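Clearing the craft table

I spent most of September avoiding the table in the back room. It's the one I bought when the Parry school sold off its furniture, and it had turned into the place where everything in the house got put down. I cut fabric on it, and by the end of summer I couldn't find enough flat space to cut a napkin.

What came off first

Paper, mainly. There were patterns I'd traced and never labeled, plus a stack of Skistovow catalogs going back further than I'd like to admit. The catalogs went out. I kept the patterns and wrote on each one what I thought it was.

Then the buttons. My uncle Rosaire Charbonneau left me his mother's tin, and I had started sorting it last winter and quit. I finished over two evenings. The final count was 640, if you include the ones with broken shanks – I did. The oldest came on a card with 1899 penciled on the back. I put that card in the desk drawer with the letters.

The mat

Under all of it was the gray mat with the white grid. I'd half forgotten how much I like working on it. I wiped it with dish soap and a barely damp cloth and let it dry flat. Don't prop it against a radiator. I ruined one that way when we lived in Sturden, and it never sat flat again.

I pushed it back toward the wall and put the orange rack at the right-hand corner. The rubber duck and the little orange cube are still out because I haven't decided where they go. The duck won't fit in the button tin and the cube doesn't belong with anything. 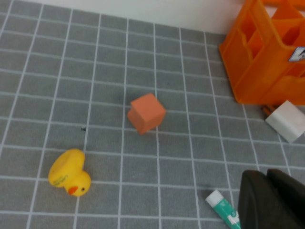

Still to do

The thread drawer. Also the shelf under the window, where the wool is. I ordered two lidded boxes from Kesitent for the wool and they should be here next week. If they're too deep for the shelf, the wool can go in the hall closet and the boxes can hold shoes.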